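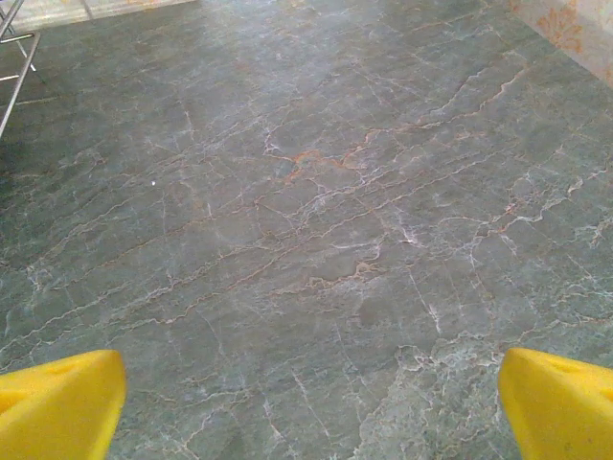

Work surface with no plates on it. Gray-green with white and rust veins.

Workshop > Notebooks > Tableware > Plates and rack

Entries Materials Suppliers Search

Thursday, January 15, 2026
Entry by Antigoni Balaskas. Read over by Oldřich.

Plates and wire rack on the stone-look surface. Carries on from the mugs and bowls pages, same numbering of pieces as before. Oldřich was in for the morning, Radoslava for the afternoon.

Surface first. I wiped it down with plain warm water and a cotton cloth, no soap, and dried it with a second cloth. Soap left a film last time that only showed from the side. The veining is the usual problem. It is a busy pattern, the rust lines run on a diagonal and the white ones fork off in every direction, and a pale crumb or a chip of glaze can sit right on a vein and not be noticed until you put your hand on it. So the check is done by hand: flat palm, left to right, then front to back. Found two bits of grit, no chips. The old plain gray cover was easier to keep clean but people did not like plates shown on it, and Lærke wants something closer to a real kitchen counter for the summary pages, so we stay with this one through July at least.

Do not mark on it with tape. The tape from last time lifted fine but the glue did not, and it took alcohol and a lot of rubbing to get it off. If a position has to be kept, put it in the sketch.

Plates

Put out a mixed lot on purpose. All secondhand or leftovers from other jobs, so no two quite agree on diameter or on the shape of the foot. Short notes as I went.

The blue-flecked one is still the favorite. Creamy white glaze with cobalt flecks all over the face, and the rim left plain. The plain rim helps more than I expected when writing up, as you can see the edge of the plate without hunting for it. It is large for this rack and I expected it to lean. It does.

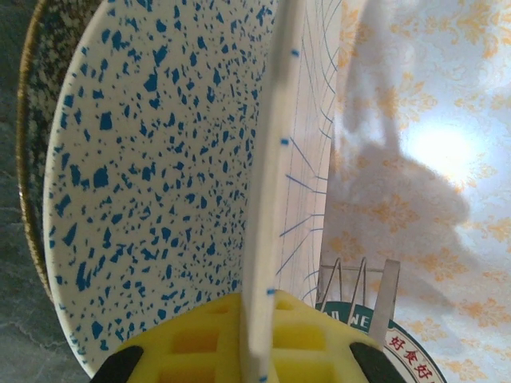 Blue-flecked plate on its edge, dark mottled green and cream one behind it.

The green mottled plate has the opposite problem. Dark, dense pattern, thin gold-brown line at the rim, and against gray it goes missing. Radoslava walked past it twice looking for it. The rim line is worn on one side (felt with a fingernail, a slight step where the color stops). It was like that when we got it. Please don't put this one through the machine upstairs, the line will not survive many more washes.

Two white ones with colored rims, one dark and one brownish. I had the dark one down as black in the old list and Oldřich had it as dark blue. We took it to the window and still did not agree. It is now "dark rim" in the list and can stay that way.

The pinkish-white one with the fine crisscross lines is the lightest in color of the patterned pieces. It lies very flat. Getting fingers under the edge is awkward on a smooth surface and you end up sliding it to the table edge to pick it up, which I would like people to stop doing. Lift from the side with a fingertip under the rim, then take it with both hands.

The clear glass one is the heaviest for its size. Thick rounded edge. It has the printing on it, green band and a small red and white emblem. Came with the box from Kadovton and was probably a giveaway of some kind. I have not traced it and do not plan to.

Rack

Plain wire, 430 by 300 mm at the outside, bought through Ultanico with the last order. Rinsed, dried, weld points checked with a cotton ball. One snag near a corner, filed it, checked again, fine now.

Set it at the back in the middle. Before, we had it off to one side and everything ended up being reached for across the other plates. With the rack in the center back there is room to lay a plate down on either side of it.

Loading order that worked best, after some moving around:

1. Rimmed white plates first, in the rear slots, standing up. They settle without help and give you something to judge the others against.

2. Patterned plates stay flat on the table until it is their turn. One to a spot, not stacked. The foot of the crisscross plate will mark the one below it.
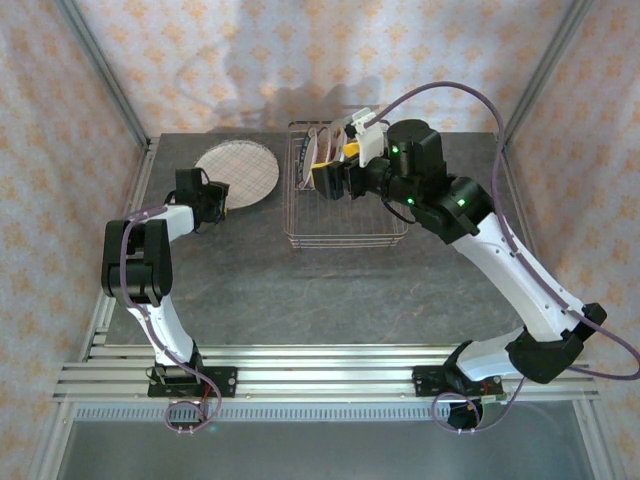 3. Leave a free slot between the large plates. Side by side they touch at the top even when the feet are well apart, and the click when they meet is the sound we had written down as "wire noise" in the earlier entry. It was plates. I have corrected that page.

4. Glass last. Lower it in at the angle it is going to rest at. If you bring it in upright and then let it lean, the edge drops the last bit onto the wire, and I don't want to find out how many times it will take that.

On the spacing: Dalibor Šťastný asked whether we should bend the prongs open a little for the deeper plates. I tried one prong with pliers. It bends, but it springs back partway, so you have to overshoot, and then the row is no longer even and the next plate over sits crooked. Put it back as near as I could. My vote is to leave the prongs alone and use fewer plates.

Took the glass plate in and out more than any of the others.

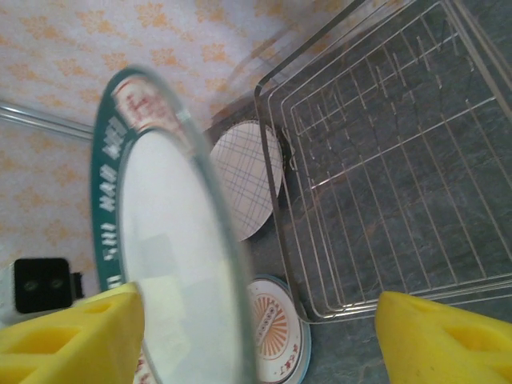 Clear glass over bare wire is hard to judge by eye. You see the rack through it and lose track of where the edge is, and the printed band ends up being the only part you can aim by. With the band turned to the left I could place it properly. Turned away from me I hit the top wire twice, gently. So: band to the left, every time, and I have written this on the card in the drawer too.

Same plate also has fingerprints on it no matter what. Cotton gloves were worse, too slippery. Clean it at the end and put up with it until then.

Left to do

- Weigh the plates again. The kitchen scale stops at 2000 g, so single plates are fine, but the full rack has to go on the Tamell scale downstairs.
- Page 94 of the paper book still has the old rack position. Cross it out.
- Felt or a thin liner under the rack feet. It slid a little when I pushed on the front edge. Oldřich thinks silicone dots, I think they will collect dirt.
- Ask Lærke if she wants the dark mottled plate in the summary at all, or if a lighter one can stand in for it.
- Small dinner plates from Kadovton have not come yet. Radoslava is calling.

Put everything away at four. Plates in the gray crate with paper between them, glass one on its own on the shelf above. Rack stays out.

Last updated 16:40 by A. Balaskas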